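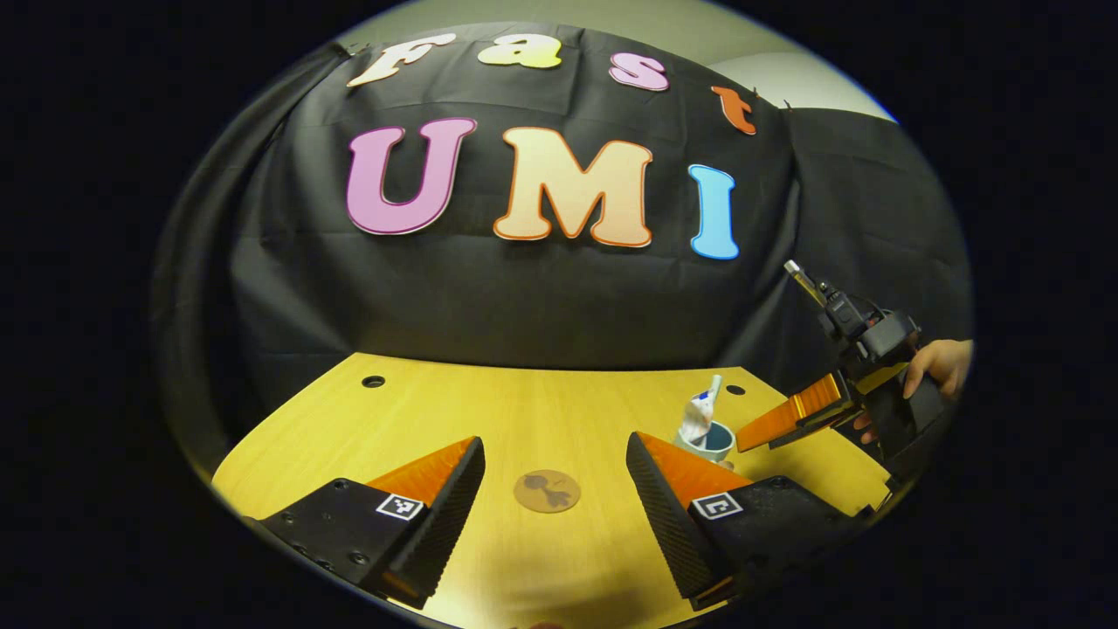

By Haris Stoyanova

My grandmother kept a kitchen timer on the bathroom windowsill, and when I was small I believed every family did. It was set for the hot water. Four minutes each, my cousins and I lined up in our towels down the hall, and when it rang the next child went in whether the first had rinsed the shampoo out or not. She ran mornings the way other people run a railway, and I have spent a good part of my adult life trying to get away from her methods and, lately, trying to remember them.

I have been thinking about mornings because mine had become so hurried that I couldn't have told you what was in them. Somewhere between the alarm and the tram there were clothes and toast and a bag, and I arrived at my desk each day with the faint feeling of having been carried there by a wave. So in February I did what I usually do when a thing bothers me, and went and asked other people how they managed it.

The first was Velimir Zupan, who has baked at Flutska for 29 years and whose morning is over by the time yours begins. I had expected him to tell me about discipline. Instead he told me about a chair. It stands just inside the back door of the bakery, a plain old thing with one short leg, and when he comes in out of the dark he sits on it for as long as it takes to drink a glass of water. He doesn't look at his phone and he doesn't turn the ovens on first. "The ovens can wait for a man to drink his water," he said, and then gave me a poppyseed roll the size of a cricket ball and sent me home, where I went straight back to bed (I am not made for bakers' hours, and I don't believe I ever will be).

Živko Stojanovska has three children under eight and a bus that stops at her corner at an hour she describes as insulting. She gave up on calm long ago, she told me cheerfully, and aims only for order. Lunches are made the night before. Shoes live in a tub by the door, and any shoe found elsewhere goes back in the tub no matter whose foot was about to go into it. Her one indulgence is music, and the rule is that the same record goes on every day, so that the children know by the second song they should be dressed and by the fourth they should be looking for their hats. I asked whether she was sick of it. She said she hadn't properly heard it in years.

What struck me, talking to the two of them, was how little each had changed over time. I had been reading the sort of book that wants you to do a dozen new things before breakfast, in colour-coded blocks, and I had tried it, and lasted a week. Velimir has his glass of water. Živko has her record. Everything else about their days shifts around these small fixed points – weather, illness, a flour delivery that turns up late – and they don't seem to mind nearly as much as I do when things go sideways.

I started with the part of the day I had always treated as no part at all, the few minutes at the basin with my eyes half shut. I now stand there properly, feet on the mat, with the window open a crack so I can hear the magpies having their argument in the neighbour's gum tree. It's a very modest sort of change and I was embarrassed to mention it to anyone, until I told my old friend Panagiotis Popescu, who said he had shaved to the same radio program since his student days and would sooner give up coffee. 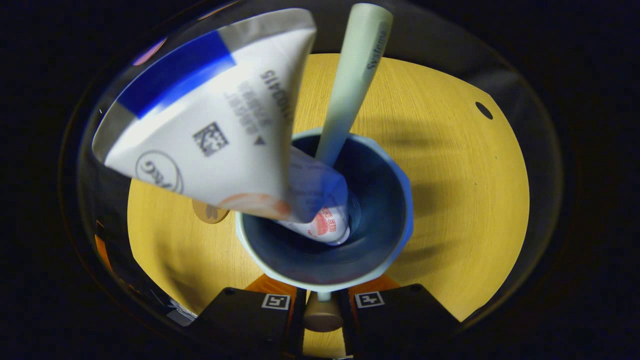 The other end of the day

Evenings are harder, I find. A morning has a deadline to push against, and an evening simply leaks away into the couch. My grandmother's answer was to lay the breakfast table before she went up, cups turned over on their saucers, and I remember coming down in the night for a drink and finding it all set out in the moonlight as if company were expected.

I've taken that one back from her. I don't own saucers enough to do it handsomely, but I put out a bowl and a spoon, and I fill the kettle. Some nights I forget, and the next day is no worse for it that I can tell. But on the nights I remember, I go up the stairs feeling looked after, which is a peculiar thing to feel when the person doing the looking after is yourself. I still haven't bought a timer for the windowsill.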